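Handout 4: Yeast, Flour and Time
Bread Science for Home Bakers, evening course, Kandport
Version of 15/06/2018

Welcome back! Last session was all flour and water, and I hope you went home and squeezed some wet dough under the tap until only the gluten was left. (If you haven't done it yet, please do. It takes two minutes and you'll never look at a dough the same way.) Tonight we add the living part. I love this session more than any other in the course, so forgive me if I go fast, and use these notes to catch up at home.

1. What yeast is

Yeast is a fungus made of single cells. Baker's yeast goes by the name Saccharomyces cerevisiae, and the same species is used for most beer and wine. A cell is far too small to see on its own, but press a lot of them together and you get the crumbly beige block sold as fresh yeast. Dry them gently and you get the granules in the packet. Both are the same organism in a different state.

A yeast cell eats sugar. When it has plenty of oxygen it breaks that sugar down completely and uses the energy to grow and bud off new cells. In dough the oxygen runs out quickly, and the cell switches to fermentation. One molecule of glucose then gives two molecules of ethanol and two of carbon dioxide, plus a little energy for the cell. The carbon dioxide lifts the bread. The ethanol mostly leaves in the oven, and it's a big part of why a kitchen smells so good halfway through a bake.

People often ask whether yeast can make a bubble out of nothing. It can't! The gas dissolves into the water of the dough first, and when the water can hold no more it moves into tiny air pockets that were already there from mixing. Every hole in your loaf started as a bit of air you stirred or kneaded in. Knead badly and you have fewer pockets, so the gas collects in a handful of big ones.

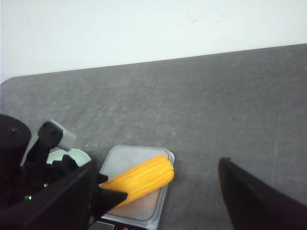 2. Where the sugar comes from

Most of the recipes we use have no sugar in them at all, so what is the yeast eating? Flour holds a small amount of free sugar, enough to get things moving. After that the yeast depends on enzymes. Flour contains amylases, and as soon as you add water they start cutting damaged starch into shorter pieces, chiefly maltose. The word "damaged" sounds bad but it's a normal result of milling. The stones or rollers crack some of the starch grains open, and only the cracked ones let water and enzymes in at room temperature.

This is where flours really differ. A flour with very low amylase activity gives a pale crust and a slow rise late in fermentation. A flour with too much gives a sticky, gummy crumb, which can happen when grain gets rained on before harvest and starts to sprout in the field. Mills test for this with a falling number test: flour and water are heated to a paste in a tube, and you time how long a stirrer takes to drop through it, mixing time included. The result is in seconds. A high number means low activity.

The Fakhoury white we've been using in class has a falling number of 284 on the sheet that came with our May sack. That's comfortable for the kind of loaf we make. The Bondum whole wheat doesn't come with a sheet, so we go by how it behaves, and so far it has behaved very well indeed.

A note on whole wheat in general: the bran and germ bring extra enzymes and minerals, so it ferments faster. Watch it. If a white dough and a whole wheat dough go in at the same time with the same yeast, check the brown one first.

3. Temperature

If you take one thing home tonight, take this section — temperature runs the whole show.

Yeast works slowly in the fridge, picks up through cool room temperature, and is at its liveliest somewhere in the 80s Fahrenheit. Above that it begins to struggle, and by 140 it's dead. The enzymes have their own preferences, and so do the bacteria that give sourdough its tang. That means a warm dough isn't simply a cool dough played at higher speed. The balance of flavors changes too.

The temperature that matters is the temperature of the dough. Room, flour, water and the friction of mixing all feed into it, and water is the only one you can change easily. For hand mixing, the rule we use is:

water temperature = (target dough temperature x 3) - room temperature - flour temperature

Suppose the target is 76 F, the room is 70 F and the flour is 68 F. Three times 76 is 228. Take away 70 and then 68, and you have 90. Use water at 90 F. With a stand mixer you subtract a bit more for friction, and you'll have to learn that figure for your own machine by measuring the dough when it comes off the hook.

Please buy a probe thermometer if you don't have one. It doesn't need to be fancy.

4. Salt

Salt slows yeast down by drawing water out of the cells. At the usual 2 percent of flour weight the effect is mild and useful, giving a steadier rise. It also tightens the gluten and, of course, makes the bread taste of something. Leave it out and the dough will race ahead, feel slack and bake up pale, since the yeast has eaten so much of the sugar that would have browned.

You may have been told never to let salt touch yeast. In a dough that's mixed right away it makes no difference. Leaving fresh yeast sitting in a heap of salt is another matter, and it will turn to liquid in front of you (great fun, try it with a crumb).

5. Checking that yeast is alive

Instant yeast can go straight into flour. With an old packet or a forgotten jar, test first. Stir a teaspoon into a quarter cup of warm water with a pinch of sugar, and wait ten minutes. Good yeast gives you a foamy cap and a bready smell. A few lonely bubbles mean the yeast is weak, and I'd throw it out.
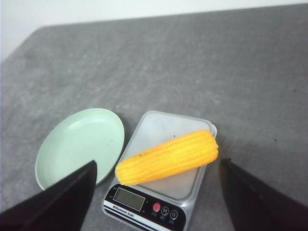 Sourdough starters can be judged in much the same way, by watching what they do between feedings. A healthy one rises, domes, then sinks back, and the best time to use it is near the top. Mark the side of the jar with a rubber band at feeding time so you can see how far it has climbed. If you want to watch a small piece of dough spread as well as rise, set it on a shallow plate with a gently raised rim, like the mint-green one here, and look at it from the side every half hour. A strong dough holds its height. A weak or overdone one slumps toward the rim. Do this once with a dough you trust, so you know what good looks like, and then again with one you've left far too long. I still do it whenever I open a new sack!

6. How far to let it go

"Let rise until doubled" is in every cookbook, and it's a fair guide for a plain white dough in a straight-sided container. In a round mixing bowl it's very hard to judge, as the bowl gets wider on the way up. Use a clear tub with straight sides and put a strip of tape at the starting level.

For the second rise, after shaping, use the poke test. Flour a finger and press gently, to the depth of a fingernail.

Springs back at once: needs more time.
Springs back slowly and leaves a small dent: bake it.
Doesn't spring back at all: bake it right now and don't slash it deeply.

The poke test isn't reliable on dough straight from the fridge. Cold dough is stiff and will fool you. Go by your notes from last time.

7. Worked recipe: the Plakorden loaf

This is the house loaf for the course, named for the street our kitchen is on. We'll mix it tonight and you'll take your piece home for an overnight rise.

White bread flour, 400 g
Whole wheat flour, 100 g
Water, 350 g
Salt, 10 g
Instant yeast, 2 g

Baker's percentages, with total flour at 100: water 70, salt 2, yeast 0.4.

Mix everything until no dry flour is left. Rest 20 minutes. Fold the dough over itself from four sides, rest another 20 minutes, and fold again. Cover and leave at cool room temperature for one hour, then refrigerate overnight. In the morning shape it cold, let it rise until it passes the poke test (allow for the chill!), and bake in a covered pot at 450 F for 30 minutes, then uncovered for 15 more.

Two grams of yeast looks like nothing. Trust it. With a whole night to work, those cells have all the time they need, and the slow rise gives the enzymes a chance to build up sugar for a deep brown crust.

8. For next week

Bake your loaf and bring a slice, however it came out. Flat ones are very welcome, they're often the most useful to talk over.

Keep a log with these columns: room temperature, flour temperature, water temperature, dough temperature after mixing, time into fridge, time out, time into oven.

If you have a second batch in you, change the yeast to 4 g, leave everything else as it is, and write down what you notice about the smell as well as the size.

Read handout 6 ahead of time if you can, the one on crust and steam. Handout 5 is short and we'll go through it together in class. Bring an apron and a container with a lid.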